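We use cookies to remember your settings and to count visits. By continuing to browse you agree to our cookie policy. Accept | Manage preferences

Call for Participants: External Evaluation of the Tumora Door Task Kit

Mansour is looking for 10 outside evaluators for Tumora, a simulation kit for training and testing household robots on door opening. Evaluators will run the kit on their own hardware, complete a fixed set of tasks, and report faults. The evaluation opens in July and runs for 5 weeks.

Tumora supplies 25 furnished interiors, a task editor, and a scoring module. Each interior has at least one hinged door with adjustable mass, hinge friction, and handle height. Users import their own robot model or load the default arm, Jullus, which ships with the kit. Wall, floor, and furniture textures are kept at low resolution so that several copies of a room can run on one graphics card.

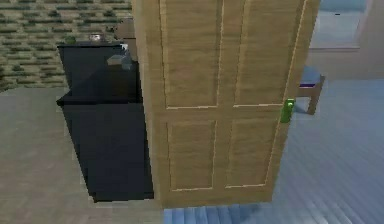
Tumora interior with four-panel door and green handle. Floor surface differs on each side of the door.

Evaluators will complete 3 work packages:

1. Installation and import of a robot model, with a written log of errors.
2. Door opening with the supplied baseline controller, repeated across all interiors.
3. One task of the evaluator's own design, built in the task editor and submitted with its configuration files.

Applicants need working knowledge of Python and some experience with a physics simulator. Experience with contact-rich manipulation is useful but not required. A Linux workstation with a dedicated graphics card is required; cloud instances are accepted if the applicant has administrator access. Students may apply.

Expect to spend 5 hours per week. Payment is a fixed fee, made in two parts: half on receipt of the second work package and half on receipt of the third. Evaluators also keep a Tumora license for personal and academic use. Fault reports become the property of Mansour. Custom tasks remain the property of the evaluator.

Support is handled through the evaluation forum, monitored from 9 a.m. to 5 p.m. Cemolton time. All work is remote.

To apply, send a one-page summary of relevant work and your workstation specifications through the application form on the Tumora product page. Incomplete applications will not be reviewed.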